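Revision Two

The Pollatstead standard for cart work ran to 953 clauses, and Anitha Ramasamy had written most of them. Clause 2 was the oldest. It said the unit shall not close a drawer it has not looked into.

Alva had stopped at Clause 2 again.

Ramasamy read the log at her desk in Pivville. Task: return one jar to the medical cart, confirm storage, close up. Elapsed: two hours. Status: looking.

She opened a line to the ward.

"State the reason for the hold."

"The clause requires that I look," Alva said. "It does not state when I have looked."

She checked the text. It did not. The Ikitdale auditors had passed it in October without comment.

"What have you recorded?"

"Jar on the top tray, lid on. Two drawers closed. Lowest drawer open. Boxes in the compartments, one standing upright. One white packet lying flat."

"Is anything projecting above the drawer sides?"

"The clause does not ask."

"I am asking."

There was a delay on the line. She pulled the head camera record and attached it to the draft amendment as Figure 2. 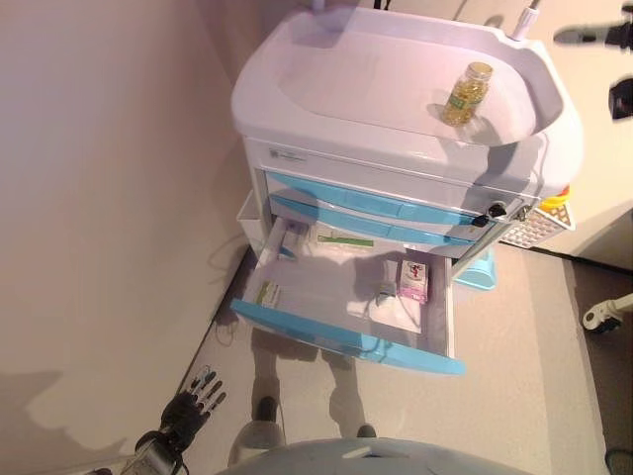 Clause 2, as amended March 2020

The unit shall not close a drawer it has not looked into. Looking is complete when each compartment has been viewed once and the contents entered in the log. The unit shall then ask a person if in doubt, and wait for an answer.

She signed it and sent it down to the ward.

"Received," Alva said. "I am in doubt."

Ramasamy pulled her chair in and started with the left compartment.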